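Notes, wk 5: success detectors and scoring policies in sim
Iona MacAulay, February 19, 2024

Reading for this one is the Hillen paper, sections 2 and 4. Skip the appendix.

Recap. Policy trained on demos, then rolled out in sim. Want one number per checkpoint. Problem: who decides what counts as a success? Old way, a person watches every rollout. Fine for 20 or so, hopeless for 2000.

So: learned detector. Input = one rendered view + task text. Output = score. Threshold it, count, done. Sort of.
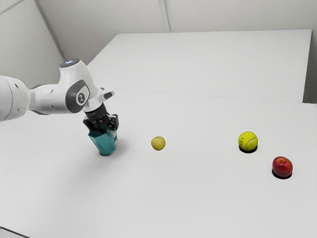

Fig. 1. Teal object held in the gripper, apples and tennis ball on the table.

Question for the detector is always about the STATE, never the motion. "Is it grasped" is a state. "Did it get picked up nicely" isnt, dont write task text like that. Contact near the table is where labelers disagree most, so Skotham set uses two labels, held and lifted. Keep them seperate in your code.

Training split: 300 labeled views, balanced. Hold out by object, not by episode, otherwise views from the same episode leak across and your accuracy looks great for no reason.

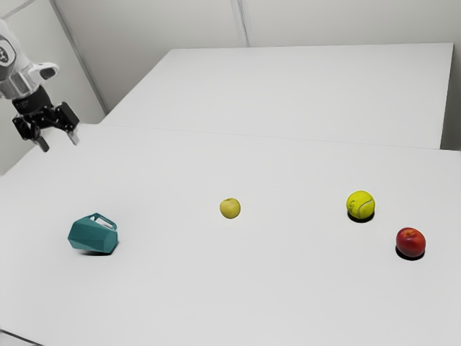
Negatives matter more than positives. Easy negatives (gripper far from everything) teach it almost nothing after the first few. Mine the hard ones: fingers close, no contact. Keskin baseline skips this and over-counts.

Pose too. Upright and tipped are different start states, report them in different rows.

HW: run the Pekberg script on 5 checkpoints, plot detector score vs. hand labels. Due in April, date on the course page. Bring the plot, no slides.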